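How to Sort and Fold a Basket of Small Whites
Posted by Kenza Hamdy, Jan 24, 2025

I love a small-whites load. Socks, washcloths, hand towels, the little cloths that live by the bathroom sink, all those pieces that are too small to bother with one at a time and somehow fill a whole basket by the end of the week. Once you have a rhythm you can get through the lot in one podcast episode (I timed mine at 21 minutes, and that included a phone call!).

What you need

A clear stretch of table or bed
One plastic basket, any size you can lift with one hand
A stain stick or a dab of dish soap
Somewhere for singles to wait

I like a basket with smooth sides for this. My old wicker one snagged every loop of terry cloth it touched, and I was forever picking bits of willow out of my socks.

Step 1: Shake everything out

Small pieces come out of the dryer twisted, balled up and hiding inside each other. Take each one by an edge and give it a good snap. Reach into the toes of the socks too, where you'll find lint, the odd hair tie and once, in my case, a bus ticket washed down to felt.

Step 2: Check for color

Do this in daylight if you can. Whites pick up a pink cast so gradually that you stop seeing it, and then you put a brand new towel next to an old one and wow. Look inside the folds and on the inner side of the cloth as well as the outside. Any small red or orange spot gets stain stick and goes back to the wash pile, unfolded. Don't let it go through the dryer again first, as heat can make a mark much harder to shift.

A cloth bunches up when you pick it up from the middle, so open it out flat before you decide it's clean.

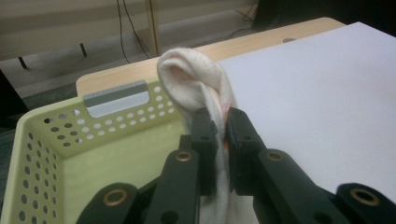 Step 3: Make your piles

Three piles work for me: socks, washcloths, everything bigger. Don't match socks yet! I know it's tempting when two of them land side by side, but stopping to pair as you go is what turns this into an hour.

Step 4: Fold the cloths

Lay a washcloth flat and smooth it from the center outward with the side of your hand. Fold it in half, then in half again, and turn it so the folded edge faces you. Hand towels go in thirds lengthwise first, then in half. My friend Riku rolls his instead and stands them up in a drawer, and they look fantastic, so try that if you have a deep drawer and a shallow shelf.

Stack with all the folded edges facing out. It takes no extra time and you can pull one from the middle without the rest sliding off.

Step 5: Pair the socks

Spread the whole sock pile in a single layer, heels all pointing the same way. Match by cuff first, then by length. Lay one sock on the other, fold the toes up to the middle and fold the cuff down over them. Skip the tight ball, which stretches out the elastic on one sock of every pair.

Singles go in the waiting spot. I use a shoebox and empty it every May, and whatever still has no partner becomes a dust rag.

Step 6: Load the basket for the trip

Put the pieces back in by room, last stop at the bottom. Bedroom socks underneath, kitchen cloths in the middle, bathroom towels on top if that's the first door you come to. Then walk it around and put it all away before you sit down!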